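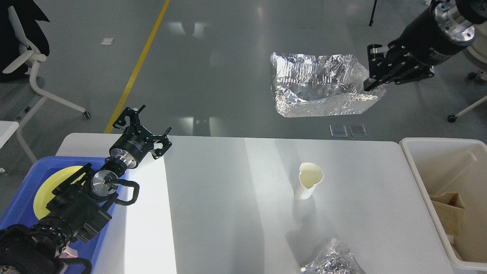

## Monday, table clearing, foil day

Second session on the Geravow task and I'm writing this up while my tea is still warm, because last week I left it until the next morning and forgot half of it. Setup is the same as before: plate bin on the left, paper bin on the right, cup in the middle, foil wherever it ends up. The Geravow rules say dishes go left, trash goes right, and nothing can be on the tabletop when the clock stops. We have the Sorensen room until the end of October and after that it goes back to being a classroom, so let's not lose any more evenings to cable trouble please!

Ran 28 episodes tonight by teleop. I kept 17. The ones I threw out were mostly my fault (I kept closing the right gripper before I'd got it low enough, and then you get this awful little peck at the table that I really don't want the policy to learn).

### Foil

Foil is a pain. A flat sheet is fine if you can get one finger under a wrinkle, and then the whole thing comes up and hangs off the gripper like laundry. The trouble starts when you try to put it somewhere. It swings, it catches on the bin rim, and twice it just stayed stuck to the finger after I opened up. What worked best for me:

- come in from the right with the fingers pointing down, grab near an end and not the middle
- lift slowly, then stop and let the swing die before moving toward the bin
- if it has been squashed into a bundle already, leave it squashed. A bundle is so much easier than a sheet

I tried pinching a sheet smaller with both grippers, passing it back and forth. It's fun and it looks great, but it ate most of a minute per try and we can't afford that in a timed run. Parking that idea.

### Cup

We've been using the same kind of paper cup all along and the rims get mangled fast. I used to swap them out the moment they bent. Tonight I stopped doing that and left the crumpled ones in, and I think we should keep it that way — the competition cups won't be perfect either. Grip force on the cup is set to 7 on the Grumivex panel. At the default it folded the side right in. If you change it for the foil, please change it back (I didn't, for an embarrassing number of episodes).

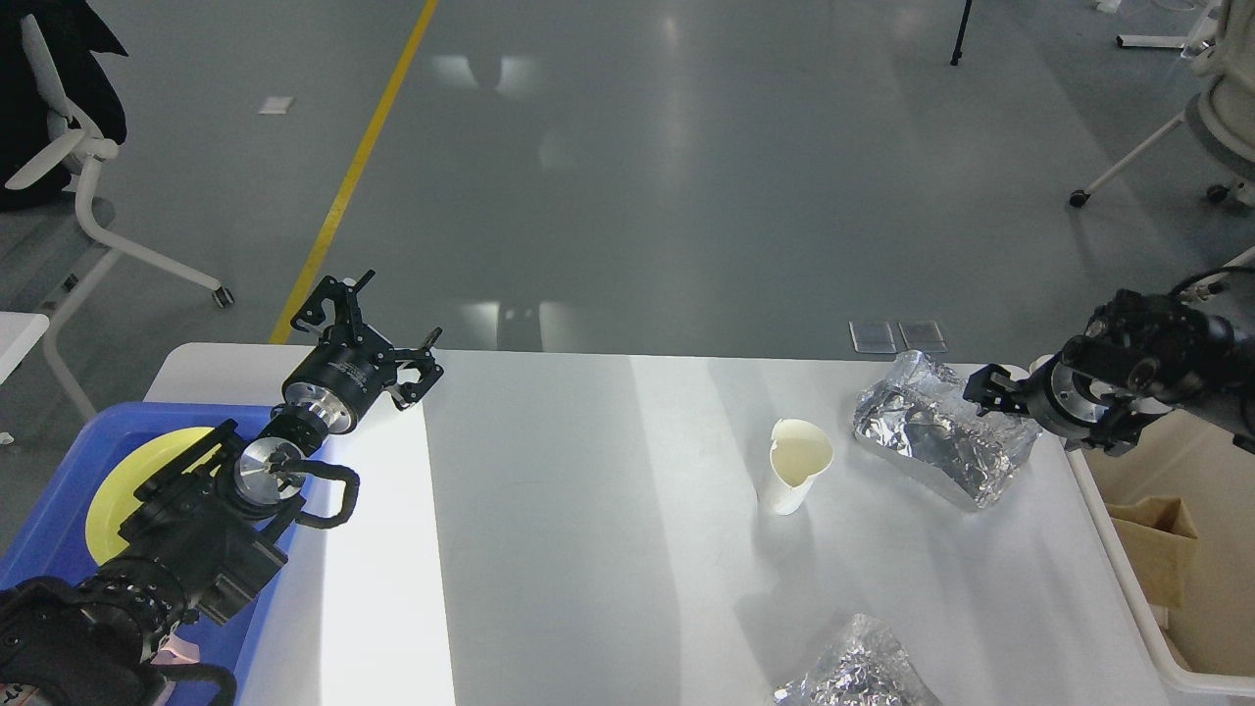
*Cup and foil on the table, right gripper up at the foil bundle.*

### Left arm

Left arm is mostly loafing at the moment and I'd like to fix that. It hangs out over the plate bin with the fingers open while the right one does all the work, and from the head camera it hides a good part of the bin. Fine for me, I know where the plate is. Less fine for a network that has to guess. Two things to try: give it a rest pose further back, or let it take the cup while the right arm handles the foil. I like the second one better but then the arms cross sides for the drop, and I want somebody standing near the stop button the first time we try that.

Also the cable loop on the left wrist still sticks out more than I'd like. I re-did the strap before we started and it held all evening, but have a look at it before you power up.

### Training

Kicked off a run in Fletico on everything we've kept so far, 3,000 steps just to see if the loss does something sensible. I don't expect much from it. Last week's baby run learned to reach for the cup and then hover over it forever, like it was waiting for permission. If this one closes its fingers I'm buying donuts.

One note on labels: I've been typing "foil" for both the sheets and the bundles, and I'm regretting it. From now on let's write "foil sheet" and "foil bundle". I'll go back and fix tonight's, but someone else will have to fix the older ones since I don't remember which were which.

### Next time

- start positions! I keep putting the cup near the center out of habit, so spread it around
- more foil close to the near edge of the table, the head camera only just sees it there
- try the new left rest pose
- bring another roll of foil, the one in the drawer is nearly done
- check the Fletico run before anyone starts recording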